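Home | Notes | Archive | About | Contact

Last updated: 2023-12-01

Can a machine clear the table yet?

Readers of these notes have asked for a plain answer to the question of whether a household machine can at present be trusted with small chores. The position of this author remains cautious. A dishwasher washes and a vacuum robot crosses the floor, but the work between them, that of picking up loose things and putting them where they belong, is still done by people in nearly every home.

Sorting fruit illustrates the difficulty well. In September the Warnura trial reported 40 attempts at moving mixed fruit from a table to a dish. Large oranges gave little trouble. Cherry tomatoes accounted for most of the failures, as they roll when touched and split when squeezed. A person adjusts to each piece without thinking. A machine must be taught the adjustment, and the teaching is slow.

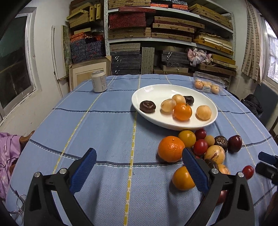

Textured blue pads on the fingers, and fruit of several sizes on one checked cloth. 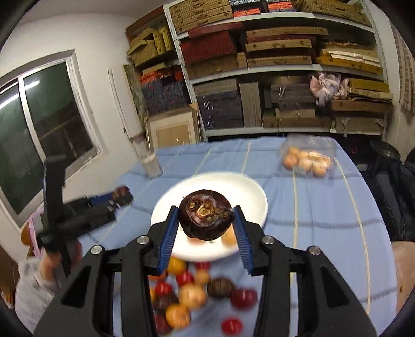 Marichka Dovhaniuk wrote in response to the previous entry that speed is the wrong measure. In her view a machine that takes 50 minutes over a table is perfectly acceptable if the household is asleep, and what matters is whether anything has been bruised by morning.

The point is accepted in part. Damage should be counted before time. It must be added, however, that the Urio arm is priced at 3000 pounds, and a buyer may reasonably expect it to finish before breakfast. The next entry will consider folding towels, for which the published results are weaker still.

This site uses cookies to remember your settings. Accept | Decline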